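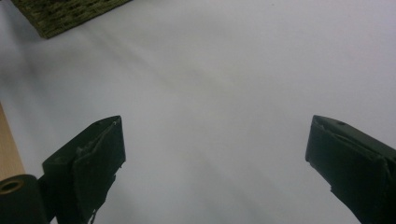
Setting the top is my favorite part of putting the Colel together, and if you've made it through the legs in section 2 you're past the worst of it, I promise. From now on it's leveling, cleaning, and deciding where your stuff goes. I like a plain, smooth white surface for craft work, and I like woven things on it even more. Olive green looks great against it, like the woven piece at the upper left, and color that strong is easy to find again when you're digging for scissors. You may have picked the gray top, and the steps are the same for both.

Before you start

You need the top, the bag of short screws, the four felt pads, a regular Phillips screwdriver, and a level. A phone level is fine for this. You also want a clean blanket on the floor, bigger than the top if you have one. I used a bath towel my first time and ended up chasing a corner around the rug for ten minutes.

CAUTION: The top is heavier than it looks. Get a second person for steps 2 and 5. Please don't slide it off the end of the box by yourself (I did, and there's a dent in my baseboard to show for it).

Fitting the top

1. Lay the blanket out flat and pick off anything hard. Staples from the carton love to hide in there.

2. Lift the top out with your helper and set it white side down on the blanket. Leave the thin film on for now, even though the corner is going to be begging you to peel it!

3. Bring the leg frame over and set it on the underside. The crossbar with the Sindon sticker goes toward the back. Line the holes up by eye, then drop a screw into each one with your fingers and give it a turn or two. All of them first, before you tighten any.

4. Tighten in a crisscross, corner to opposite corner, then do the middle ones. Stop when the screw head sits snug. If you use a power driver, put it on the very lowest setting — I'd still finish by hand.

5. Turn the table up onto its feet, one person at each short end. Lift it, turn it, set it down. Don't pivot it on two legs, even for a second, even if it seems to be going well.

6. Put your level on the top, first the long way and then the short way. Screw the feet in or out until you're happy. My floor slopes toward the window, so my back left foot is wound nearly all the way out and it's been fine like that.

NOTE: If the top rocks after the feet are set, one of the screws from step 3 is probably crooked. Back them all off a full turn, wiggle the top, and tighten again in the same order.

First cleaning

Peel the film from one corner, slow and low. If it tears, warm the edge with your hand and start over from the other side. There will be a little stickiness left along the edges, and a damp cloth with a drop of dish soap takes care of most of it. Then go over it again with plain water and dry it right away.

For anything stubborn I keep a bottle of Jetmont surface cleaner on the shelf. Spray the cloth, wipe, done.

CAUTION: No scouring powder and no sandpaper. I know somebody is going to tell you that a fine 1,000 grit will take out a pen mark. It'll take out the pen mark and leave a dull patch you'll be looking at every single day.

Putting things on it

The top is good for 80 pounds spread out evenly. A sewing machine, a paper cutter and a stack of fabric are well inside that. Keep the really heavy item over a leg if you can.

Woven things deserve a word of their own. I have a lot of them, baskets and mats and a big Mbeki tray that my daughter says has taken over the house. They sit nicely on the smooth top, but they slip, and the rougher ones can drag grit along with them. So:

1. Shake each piece out over the trash or out the back door.

2. Turn it over and feel the bottom with your palm. Snip any stiff ends that poke out.

3. Stick felt pads under anything with a hard rim. The spare ones in the bag are the right size.

4. Set it toward a back corner so the front stays clear for your elbows.

5. Pick it up when you want to move it. No pushing!

NOTE: Dyed pieces can bleed if they get damp, and darker greens and reds are the ones I'd watch. Test with a wet paper towel on a spot that doesn't show. If you get color on the towel, put a sheet of parchment under the piece or keep it off the white top altogether.

Every so often

Once a week I lift everything off, wipe down, and put it all back (usually in a different arrangement, I can't help myself). Crumbs, thread, and little bits of fiber show up right away on white, so a soft brush nearby is handy. Mine hangs from the crossbar on a cup hook.

Check the screws after the first 3 weeks of regular use. Mine had loosened just a hair at the front. After that, twice a year is plenty, and I do it when I change the clocks so I don't forget.

If your top has a chip along the edge, the repair stick is in the same bag as the felt pads, and the directions for it are in the next section along with the drawer.

Last updated: September
80 shares
2 comments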